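Einführung in die Wahrnehmungspsychologie
Skript zur 6. Sitzung: Helligkeit, Weiß und die Grenzen der Konstanz
Stand: 16. Februar

Zur Erinnerung: In der letzten Sitzung ging es um Reizschwellen. Wer die Übung zu Weber noch nicht abgegeben hat, holt das bitte nach, bevor wir weitermachen.

1. Was Lehrbücher behaupten

Helligkeitskonstanz heißt: Eine Fläche wird als gleich hell erlebt, obwohl die Lichtmenge, die sie ins Auge schickt, stark schwankt. Kohle in der Sonne kann mehr Licht zurückwerfen als Papier im Keller und sieht trotzdem schwarz aus. So weit ist das unstrittig. Misstrauisch werde ich beim nächsten Satz, der in vielen Einführungen folgt: Das visuelle System »rechnet die Beleuchtung heraus«. Woher weiß man das? Gemessen werden Urteile von Versuchspersonen, keine Rechenschritte. Der Satz ist eine Metapher, und er wird seit Jahrzehnten wie ein Befund zitiert.

2. Weiß auf Weiß

Schwierig wird es, wenn Gegenstand und Hintergrund fast dieselbe Reflektanz haben. Dann bleiben Kanten, Schattierung und ein paar dunklere Stellen, und daraus soll eine Form werden.
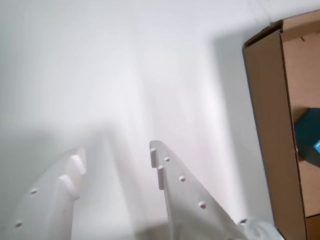

Abb. 1: Weiße Teile vor weißem Grund. Die Fläche links verläuft von Weiß nach Hellgrau.

Die Ankertheorie sagt: Die hellste Fläche im Feld wird als Weiß gesetzt, alles andere relativ dazu. Das klingt sparsam. Leider braucht man für fast jede Abweichung eine Zusatzregel (Flächengröße, Gruppierung, Tiefe), und irgendwann fragt man sich, welches Ergebnis die Theorie überhaupt noch verbieten würde. Bitte diese Frage beim Lesen mitführen.

3. Die Civham-Studie

In der Pflichtlektüre (Hordiienko-Reader, Kap. 4) wird die Civham-Studie als Beleg für den Anker geführt. 253 Personen sollten Graustufen zuordnen, 78 davon wurden nachträglich ausgeschlossen. Begründung: »unplausible Zuordnungen«. Unplausibel gemessen woran? An der Vorhersage der Theorie, wie man im Anhang nachlesen kann. Damit ist der schöne Effekt für mich vorerst wertlos. Die Wiederholung in Lisavthorpe vom November kam ohne Ausschlüsse aus und fand einen deutlich kleineren Effekt. Im Reader steht sie in einer Fußnote.

4. Schatten als Hinweis

Ein Schatten auf einer hellen Unterlage wird selten für Farbe gehalten. Üblicherweise nennt man zwei Gründe: weiche Ränder und der Anschluss an einen Gegenstand. Beides lässt sich im Labor gut trennen, im Alltag kaum. 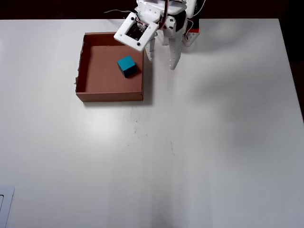 Solomiia Dovhaniuk wandte dazu in der Sitzung ein, der weiche Rand werde überschätzt: Auch hart begrenzte Schatten lese man mühelos als Schatten, sobald man die Lichtrichtung kenne, und wer nur mit unscharfen Rändern teste, finde eben nur unscharfe Ränder wichtig. Den Einwand halte ich für berechtigt. Die klassische Vorführung, bei der ein Schatten mit einem dicken Strich umrandet wird und danach wie ein Fleck wirkt, spricht nur scheinbar dagegen, denn der Strich verändert mehr als die Schärfe der Kante.

Farbe lasse ich hier weg, sie kommt in Sitzung 8. Wer vorgreifen will: Der Text von Liser ist lesbar, der Statistikteil allerdings mit Vorsicht zu genießen.

5. Aufgaben

a) Lesen Sie Kap. 4 samt Anhang und Fußnoten. Formulieren Sie ein Ergebnis, das der Ankertheorie klar widerspräche.
b) Was ändert sich, wenn man die ausgeschlossenen Personen wieder aufnimmt? Die Rohdaten liegen im Kursordner.
c) Schriftlich, höchstens 300 Wörter: Ist »Herausrechnen« eine Erklärung oder eine Umschreibung?

Abgabe wie immer vor der nächsten Sitzung, als PDF.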